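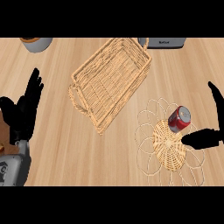 Duyên Hồ reckons I should stop comparing hands in sim and go buy a real one. Duyên has not seen my budget.

So: Sakano hand vs Fondix two-finger, same arm, same controller, red can on the wicker bit of the trivet. 29 tries each.

Fondix got 21. The five-fingered marvel got fewer and looked far more elegant doing it.

Most of the misses are the thumb. It has opinions. Dropping the closing speed helped, and now I can make a cuppa between grasps.

Haven't touched the tray handles yet. Wicker contact meshes are where my Saturday goes to die.

Next up is the Hurkico wrist camera, if the driver ever compiles. 623 warnings so far, all of them my favourite.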